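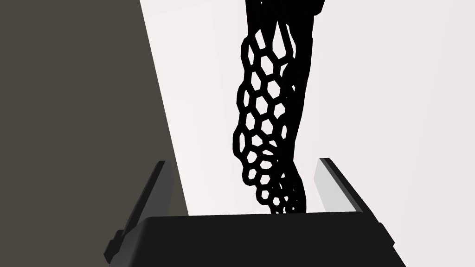 November, a little after six in the evening. I spent the whole day on chapter four of our handbook, the one about words. It is the chapter I was afraid of, because everybody believes they already know what "near", "at" and "in contact" mean. Bautista Farías and I argued over "in contact" from ten o'clock until lunch. He wanted the rule to say that an object is in contact when it is between the fingers. I put the wrist view on the big monitor. The black lattice thing comes down between the two fingers with its tip just over the palm, and it touches neither finger, so by his rule we would have to write "contact" for a gap. He looked at it a long time and said, fine, between is one word and contact is another word. So now 4.2 has two lines where yesterday it had one. I wrote them in the simplest English I could, and then I crossed out "respectively", which I always use wrong.

I am still not sure about the word for that object. I wanted to write "shade" and then "basket", and both are only my guess from one view. Clunlow's old rules permit a guess if it is marked with a question mark. I want to forbid it in the wrist view and ask for the shape instead: lattice, plate, rod, curved piece. Bautista thinks this is too strict and that people will be bored. Maybe they will be bored. I left it strict for tonight.

After lunch we did the check of the second batch. Of 2,184 episodes, 2,167 have a complete sheet. The others have the same hole, the box for "objects visible at start" is empty, and I suspect it is the form and not the people. When you press Tab too fast the form jumps over this box. I did it myself two times. I have sent a note to Letedthorpe and asked if they can make the box refuse to be empty. I asked politely, with "could you possibly", which my first teacher would like.

Then the head camera. This part took longer than I had planned. The head view is turned very much to one side, the walls and the floor all run down to the right, and each reader corrects this in his own mind in a different way. One sheet says the blue picture is "under" the dark-framed one. Another says "to the right". I understand both persons! If you turn your head you get one answer and if you keep it straight you get the other. We tried three wordings. What I kept is short: describe positions as they are in the image, do not turn the room upright, and if you must speak of the room itself, begin with "in the room". Dagný Baldursdóttir read it by phone from the train and asked me to add that left arm and right arm always belong to the robot. She is right, and I had forgotten it completely. It is now 4.5.
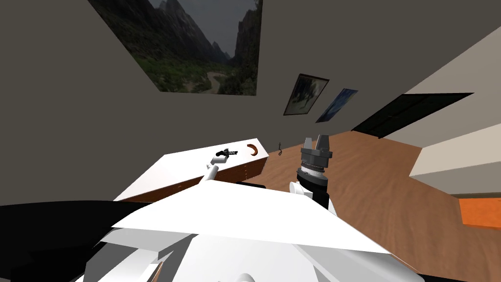
Small things on the table top

I promised Dagný a list of the hard cases, so I copy it into this book also, for my memory.

The curved brown one. Seven sheets say banana, four say croissant, one says horn. The rule will be "curved object" until the asset list confirms the name. I have looked at it so often today that I became hungry.

The black one. The first reader wrote "gun" and I did not like it in the record, because from this distance it could be a hand tool as well. The rule is again shape first. If a word can alarm a person who reads only the sheet, it must come from the asset list and not from the reader.

The hook. I like the hook, it looks like a question mark, and it is the cause of a real question. Is it on the wall or on the floor? One reader says wall and another says floor, and both are sure. I wrote: when the support is not clear, write "support not clear". Bautista said this rule is so easy that it is a little sad. I think easy rules are the ones people keep.

The white tip of the left arm under the black object. "Reaching" or "holding"? From the head view alone I cannot say it. So "holding" needs a second view, or the contact value from Desura, and without one of these the reader writes "close to". This is 4.7. I expect complaints from Núñez, who like the sheets to be full of verbs.

Later, at home

I took one more still home in my folder to test the chapter on myself. My plan was to fill in a sheet with only my own rules and no help, as a new reader must do. It took 33 minutes. Much too long for one sheet! If each of the 533 sheets in the next batch needs so much, we will be there until spring.
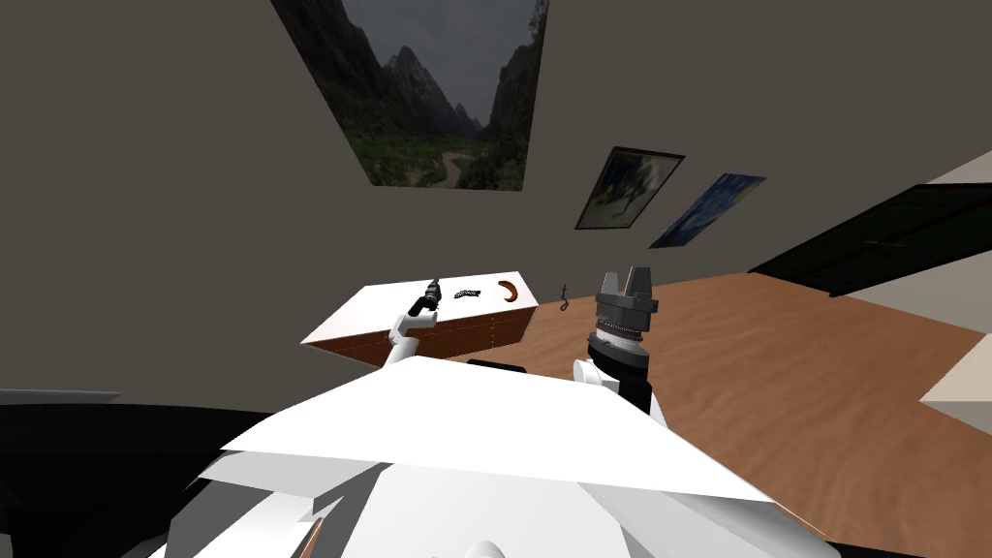
Test still for chapter 4: head view, right gripper empty, two small objects on the cabinet.

The right gripper was the easy part. Two fingers up, a gap between them, nothing held, and I wrote it in one minute. The landscape picture on the wall cost me five, because I could not decide if the pale line in the valley is a river or a path, and then I remembered that wall pictures need only the word "picture" and the main color. My own rule, from last week. I had to laugh alone in the kitchen.

Two things I must repair tomorrow. First, I wrote "cabinet" and in my notes from the afternoon I wrote "table". The handbook needs one word for it, and I do not care which, Dagný can choose. Second, the black object. Tonight I would call it zigzag, with a kind of saw edge, and in the afternoon I accepted "like a pistol". So even the shape words are not as safe as I told Bautista this morning. I will have to say this to him and he will enjoy it.

Also buy ink for the printer, and ask if "still" can be a noun in the title of a chapter. It is past eleven and the soup is cold.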